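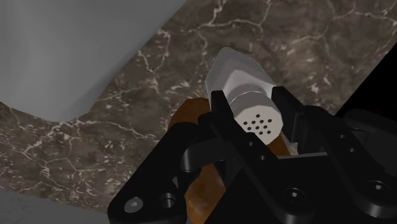
Shaker grasp demos: how many before I stop?

hurkton_dad
Posted 20 Feb 2022

I'm collecting teleop demos in sim for a single pick: gripper closes on the shaker, lifts, done. Wrist view is at the top, with the cap between the fingers and the shaker well off vertical. I have 600 episodes and a policy that handles the shaker beautifully until I move the bread. Do I keep recording, or is my data just boring?

Khan_but_tired
Boring. Are you randomizing the clutter or only the shaker pose?

hurkton_dad
Shaker pose. The clutter gets reshuffled when I remember to, so call it twice.

Khan_but_tired
Then you have two demos with a lot of encores.

clukus
Disagree with Khan, as is tradition. We ran a similar pick at Bimden last June and the first 1,000 episodes were mush no matter how the props were laid out. Volume first, variety second. Our final set was 2,572 and I can still feel it in my wrist.

Khan_but_tired
Your final set was 2,572 because the first 1,000 were mush, clukus.

clukus
I don't see how that's relevant.

yeseo_wang
Could we see the outside camera? A wrist view won't tell me how crowded the counter is.

hurkton_dad
Same setup, from across the counter:

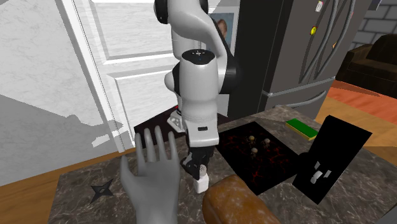

Third-person view, gripper at the shaker cap. Hand model, bread and throwing star are distractors.

yeseo_wang
OK, the bread is right up against your target. If it sits there in nearly every episode, the policy may have learned "go to the thing behind the loaf." Try 70 new episodes with the loaf somewhere else each time, retrain, and look at the failures before you record any more.

moth_in_the_lab
Can we talk about the throwing star? Whose kitchen is this?

hurkton_dad
It came with the asset pack. So did the skulls.

clukus
70 is nothing. It'll drown in the 600.

yeseo_wang
So weight them higher when you sample. And keep the tilted grasps, Khan will tell you to throw them out.

Khan_but_tired
I will absolutely tell you to throw them out. If the lift ends with the shaker hanging crooked, you're teaching crooked.

yeseo_wang
If it never sees crooked it never learns to get out of crooked. Tag them and train both ways.

hurkton_dad
Fine. Moving the loaf tonight, tagging the tilted ones, ignoring clukus until I have a number to argue with. Will post the success rates, assuming there are any.

clukus
See you at 2,572.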